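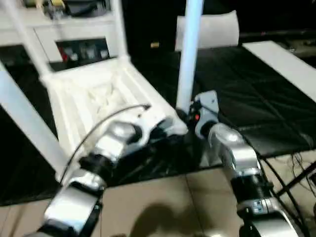

Home News Columns Letters Contact

Opinion > Work > On the Floor

I've worked in furniture assembly for most of my adult life, the last stretch of it at Stollberg, and when they told us in December that we'd be getting robots I went home and updated my résumé. I wasn't the only one! Half the bench had a story from a cousin or a neighbor about how it went at Gokatley, and none of the stories were cheerful.

Well, I'm still here, and so is everybody on my shift. But my job isn't the job I had, and I think we ought to talk about that part more than we do.

Take chairs. On a good day our crew used to turn out up to 400, and the talk was as much a part of it as the tools. You stood four to a bench and you argued about soccer, or you listened to Hoi-yan Tseng explain what was wrong with everybody's marriage. Now two of us look after a cell and the rest are spread around the building, and I can go a whole morning without a real conversation.
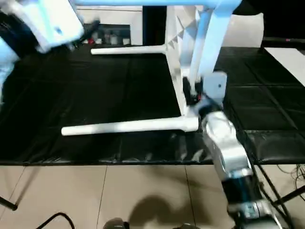
My wrists are the reason I can't be against the whole thing. Legs were always what did it, all that twisting and bracing, and I had 3 rounds of physical therapy before anyone suggested a change. So when I see a gripper clamped on right where the upright leg meets the rest of a tipped-over chair, I think, good, that was my spot, you can have it. I used to hold that joint with my left hand and curse.

What I do mind is how the pay worked out. Urrutia, the outfit that trained us, kept saying we were "moving up," and I suppose we did – I know more now than I did before, and I like knowing it. But the rate stayed where it was. If I'm skilled enough to be trusted with the cell, I'm skilled enough to see it on my check.

And please, ask us before you set the schedule. My sister-in-law's plant, Flova, let the assemblers choose who rotated and when, and they kept a shared lunch, too. We eat in shifts now. I'd trade a lot of fancy training for that one long noisy table and Hoi-yan at the end of it, telling me I married too young.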